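4 Setting up the drawing table

The Cedside table is meant for marker and poster work. Cover the top with brown paper before each use. Marker ink goes through thin paper, so use the 48-inch roll supplied with the table or a paper of the same weight.

4.1 What you need

Brown paper, one roll
Masking tape
Scissors
Markers with caps

4.2 Covering the tabletop

1. Wipe the top with a damp cloth and let it dry. Crumbs left under the paper will show up as bumps in the drawing.

2. Unroll the paper along the long side of the table. Leave 2 inches hanging over at each end.

3. Tape one end to the underside of the top. Do not tape to the painted edge.

4. Walk the roll to the other end, pull the paper flat, and tape it down in the same way.

5. Smooth the paper from the middle outward with the side of your hand. Small wrinkles usually flatten overnight.

Caution: Do not cut paper on the tabletop. The finish scratches easily and scratches are not covered by the Irnuvon warranty.

Note: If the paper tears, replace the whole sheet. A taped patch catches the marker tip.

4.3 Laying out the markers

6. Check that each cap is pushed on until it clicks. Put any marker with a split cap aside.

7. Lay the markers flat on the paper in the middle of the table, where they can be reached from either side. Standing them in a cup makes the ink run to one end.

8. Put round pieces, such as the blue and pink discs, to the left and right of the markers. Keep them flat on the paper.

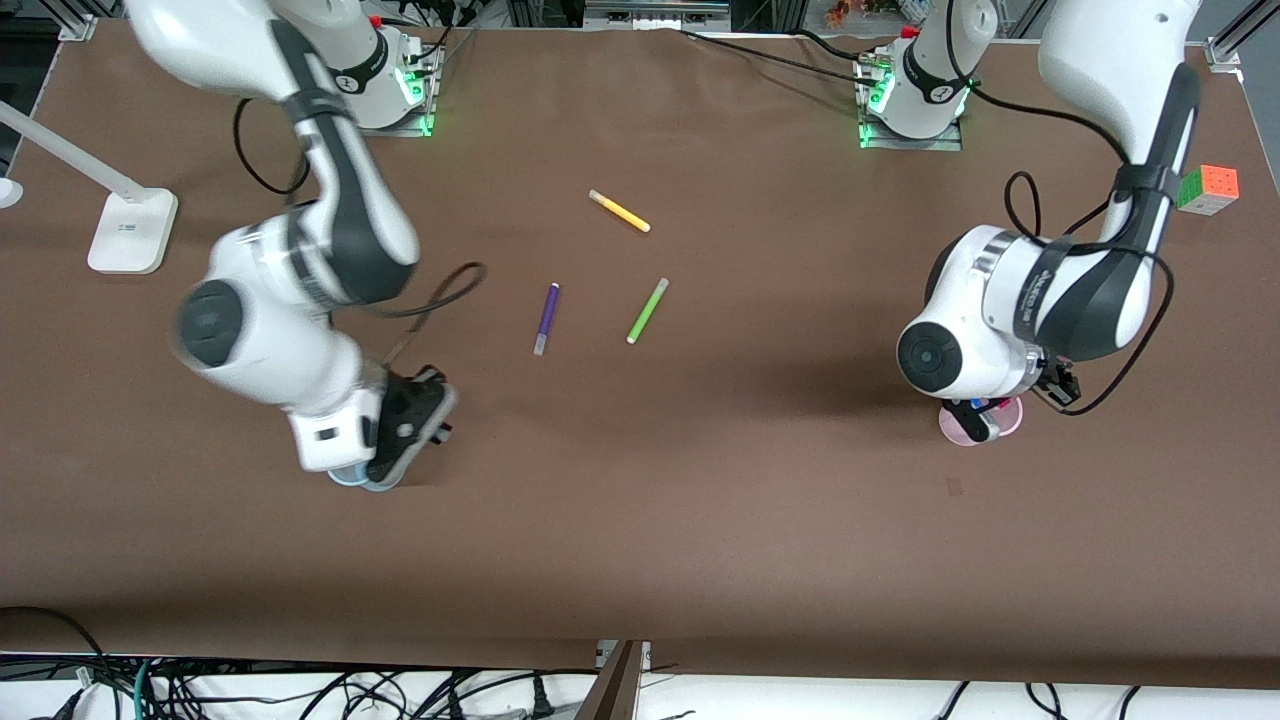 9. Test each marker on a corner of the paper. If the line is faint, store the marker tip down until the next day and test it again.

4.4 Changing the paper

Change the paper when ink has soaked through or when there is no clean area left to work on. Peel the tape slowly, starting from a corner. Replacement rolls are part number 206.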